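Visit to the Damville collection

Members of the Tistel Toy Circle visited a private collection of plush toys in Damville on Sunday. The party was received at 2 p.m. by Andri Moser, who has been collecting for 9 years and whose register now runs to 403 entries.

The visit began with the smaller pieces, among them the plush keychains, laid out on a flowered blanket.

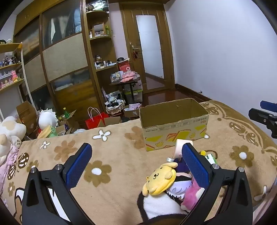

Mr Moser explained that keychains are entered separately in the register and that bears are listed by size. Fiachra Ní Bhriain asked about storage during the summer months, and a useful discussion followed on dust and direct light.

Members then turned to the shelves of figurines and dolls and to the packing of soft toys in open cardboard boxes.

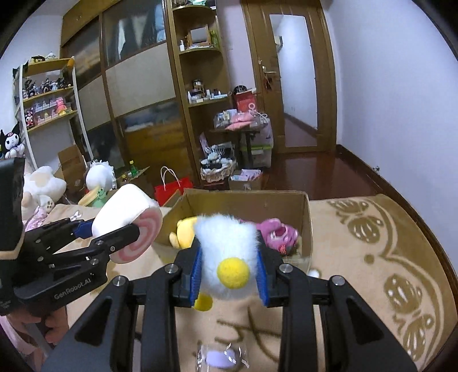

Plush toys and the box, with the figurine shelves to the left.

The Circle thanks Mr Moser for his hospitality. The next visit will be to Bresley in April.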